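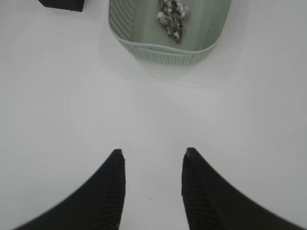
Dorin Ilie says specks on a white top are always dirt, and that whoever cleaned it last didn't rinse the cloth. He said the same about the previous top, the one we sent back, and I wasn't convinced then either.

Ticket 1682
Opened: 15/12/2025
Opened by: Ileana Oprea
Item: Zenstead top, white, smooth finish
Also involved: basket, pale sage green plastic, rounded corners (Zakier)
Fault: small dark specks on the surface
Priority: low, according to the form. I had put medium.

Report

The surface has tiny dark specks on it. They are very small and one is so faint that you lose it if you move your head. I know how this sounds. The top is otherwise clean, which is why they show. On the old brown one you could have spilt pepper and gone a month without noticing.

Sotiropoulos sold us the top as "100 per cent wipe-clean". I would like to know what they think that means, as the sheet that came with it then lists what you mustn't wipe it with, and the list is longer than the care instructions.

Things already tried before opening this ticket:
Dry cloth. No change that I could see.
Damp cloth, warm water, drop of washing-up liquid. No change to the darker speck. I thought the faint one had gone, then found it again after the surface had dried.
Fingernail, gently. Nothing came up. I couldn't feel an edge.

Reply from Aurelia Anghel, Sotiropoulos customer help

Thank you for getting in touch. Small marks on white tops are nearly always transferred from an item placed on the surface. Please remove any baskets, trays or plant pots and clean with Darkance surface spray. If the marks are still there after two treatments, please let us know which items are normally kept on the top.

Ileana Oprea

I have a few doubts about this. The main thing that lives on that surface is the basket, and the basket is green. Pale green, at that. I don't see how a pale green basket leaves a dark speck, and I don't see how it leaves one where it doesn't stand. It sits at the far side. If it were rubbing off I'd expect a smear or part of an outline near the basket, and there isn't one.

I also notice that Sotiropoulos sells Darkance. I'm sure that's a coincidence.

Lizelle Naidoo

Could it be something carried in the basket? When I use it for the post and the odd bits off the floor, there's grit in the bottom by the end of the week. If somebody tips it out on the top, the grit goes everywhere. It doesn't need to be the plastic.

Ileana Oprea

Fair point, and the first one that makes sense. I turned the basket over above a sheet of newspaper. Some dust, a bit of crumb and a few dark grains like the stuff that comes in on shoes. So the basket is dirty inside, I'll give you that. It still doesn't explain why a grain would stay put under a wet cloth. Grit wipes off.

Washed the basket in the sink and dried it. It went back where it was.

Treatment 1, Darkance

Bought the 400 ml bottle, because it was that or the refill. Sprayed, left it for as long as the label says, wiped with a clean white cloth. The cloth came away with a faint grey tinge, which Dorin held up as proof. It proves there was dust. The darker speck stayed where it was. The surface smelt of lemons until the evening.

Treatment 2, Darkance

Same again, with a soft sponge. I put a bit of masking tape beside each speck first so that we wouldn't be arguing afterwards over whether they were the same ones. They were. Tape taken off again, no residue.

Reply from Aurelia Anghel, Sotiropoulos customer help

Thank you for carrying out the treatments. It is possible the marks are part of the material. Slight variation in the surface is normal and is not classed as a fault. Would you be able to measure them?

Ileana Oprea

So first they came off the basket, and now they were in the top all along and that's normal. I'd be happier if one of these had been the answer from the start. I held a ruler against the darker one and it is smaller than the gap between the millimetre lines. The fainter one I couldn't measure at all, as I lost sight of it each time I put the ruler down.

I would also like it noted that the sample we were shown in May had no variation in it, slight or otherwise — it was plain white from edge to edge, and that was the reason for choosing it.

Sem Hoekstra

I'd leave it. Put the basket over them.

Ileana Oprea

I did think of that. The basket would then be in the middle of the top, where we need the space, and I'd know they were under there. I'd also never find out whether more turn up, and that's my real worry. A couple of specks I can live with. If it's something working its way up through the surface, I want it on record before the returns period runs out.

Lizelle Naidoo

Try looking at it with the lamp low down at one side. If they're bits sitting on the surface they'll throw a shadow. If they're in it, they won't.

Ileana Oprea

Done, with the desk lamp and the big light off. No shadow from the darker one. I wouldn't swear to it for the other. That leans towards it being in the material, which I suppose puts Sotiropoulos in the right about where it is. I still don't accept "normal".

Where this stands

Cleaning: stopped. No more Darkance on it. If two goes didn't shift them I can't see a third doing anything except using up the bottle.
Basket: washed, back in use, post only. Please knock the grit out over the bin.
Specks: position noted on a paper plan of the top, kept in the drawer with the receipt. Anyone who finds another one, add it in pencil and put your initials next to it.
Sotiropoulos: asked in writing how many specks they would class as a fault. Waiting for an answer.

Status: open. Dorin has asked for it to be closed and I have said no.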